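Learning the way from a walk someone else took

Hongjun Fan had been working on outdoor navigation at Mosten for two years before the group stopped drawing maps. "We spent most of our time fixing the map," Fan says. "A hedge grows, a gate gets left open, and the robot stands there arguing with itself."

The method the group now uses, called Zorard, has no map in the usual sense. A person steers the robot along a route once. The software keeps a string of camera views from that drive, and on later runs it compares what it sees with the next view in the string and picks a heading.

The results were written up in September. Over 158 test runs, a person had to step in 13 times. Fan is careful with that figure. "Most of those were at junctions. On a plain stretch of path it hardly ever needs us, but a plain stretch is the easy part."

Hongjun Tang, who ran the outdoor tests, thinks the spacing of the stored views mattered more than anything else. The first version kept 1797 of them for the longest route. The current one keeps 509 and drives better. "With too many, neighbouring views look the same and it can't tell how far along it is," Tang says. "We only thinned them out to save memory — the better driving was a surprise."

Waterside paths were added late, at Tang's request. Open water gives the camera little to hold on to, and its look changes with the sky.
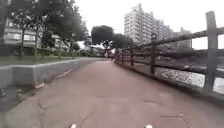

Page last changed: November 2023

On a path with a wall along one side and a fence along the other, Tang says, the two edges do much of the work. Cracks in the paving were a worry at first, as an earlier version tended to treat long dark lines as kerbs. Training on more worn surfaces dealt with most of that.

Tall buildings help in a different way. "A tower across the water barely moves in the view as you drive, so it's good for direction and useless for distance," Fan says.

Night runs have not been tried. Tang wants to do rain first, and Fan would like the junctions sorted out before either.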